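How to buy tea by the carton for a small shop or cafe

Buying loose tea straight from an exporter or a bulk importer is cheaper than buying retail packs, but the paperwork and the grading terms put many small shops off. The steps below are the ones we follow at Narcombe when we order green, oolong and black tea. They will suit any shop that can store a few cartons at a time.

Step 1. Work out how much you use

Look at what you sold over the past year and split it by type. Green tea loses its flavour faster than black, so buy no more green than you will sell in six months. Black tea and darker oolongs will keep for longer if the bags stay sealed.

If you are starting from nothing, order one carton each of two or three teas and see what moves. Our first order was 107 kg and we were still selling the last of the jasmine well after it had gone flat.

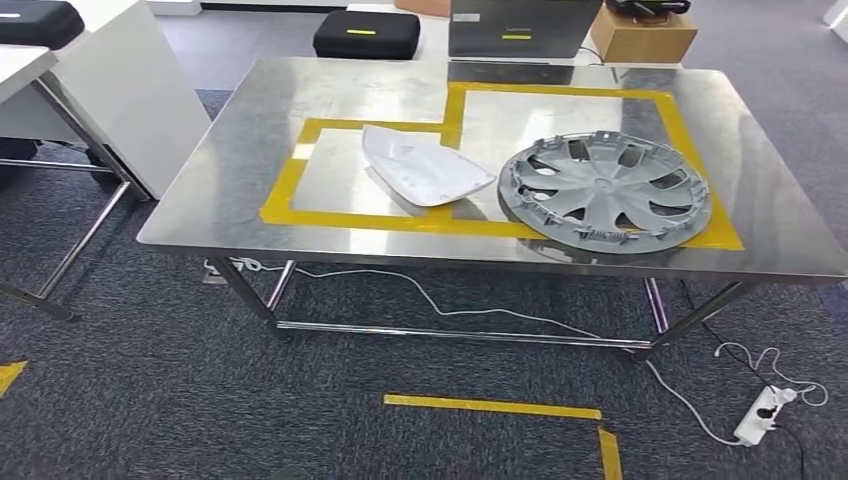
Step 2. Ask for samples

Write to the supplier with the type of tea, the grade, the season it was picked and the packing you want. Ask for samples of 30 g or more. Smaller ones don't leave enough to brew a second time and keep a reference.

Label each sample the moment it arrives with the supplier's code and the month. Many exporters use number codes for their grades, and the same number can mean different things at different firms. Keep the codes exactly as written.

Step 3. Taste the samples side by side

Use identical cups, the same weight of leaf and the same water. For green tea let the kettle cool to 80 degrees. For black tea use water just off the boil. Brew every cup for the same time, strain, and taste from lightest to darkest.

Write down the look of the dry leaf, the colour of the liquor, the smell and the taste. Then look at the wet leaf. Lots of broken pieces in a tea sold as whole leaf is worth raising with the seller before you go any further.
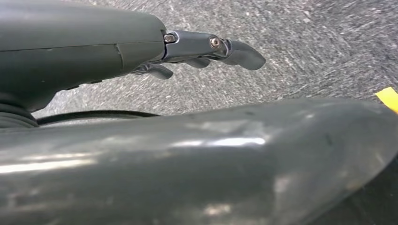 Close-up: curved metal fingertip and dark grey housing.

Step 4. Compare the full price

Exporters usually quote per kilogram, and the quote may cover the tea only as far as the port. Add sea or air freight, insurance, customs charges, any inspection fee and the truck to your door. Divide the total by the weight of the tea. On one order from Leden the quoted price was the lowest of four, but after freight it came third.

Minimum orders vary a lot. One grower would not ship under 2000 kg, while an importer in Rirkthorpe was happy to sell us a mixed pallet of 40 kg. For most small shops an importer is the better place to start — you pay a little more per kilo and skip the customs work.

Step 5. Put it in writing

The order should state the tea, the grade code, the crop season, the net weight, the packing, the price and what happens if the goods don't match the sample. Ask for the seller to keep a sealed sample from the same lot. We had one mismatch with a shipment of Lü green, and the kept sample settled it in two emails.

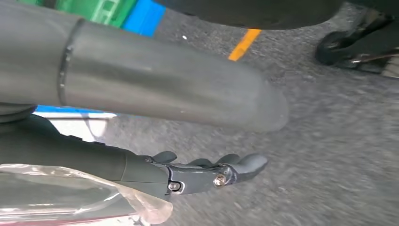
Step 6. Check the delivery and store it

Open one carton of each tea on the day it comes and brew it against your reference sample. Look over the outside of the packing too. The faint scuffs on the rounded end of the grey pipe in the photo are the sort of mark we let pass on a tea tin, but a dent near the lid or a split along a seam goes on the delivery note before the driver leaves. Do the same with torn foil liners and any carton with a water stain.

Store the tea off the floor in a cool, dark room, away from coffee, spices and cleaning products. Press the air out of opened bags and fold them down tightly. Write the opening month on the bag and finish it before starting the next one.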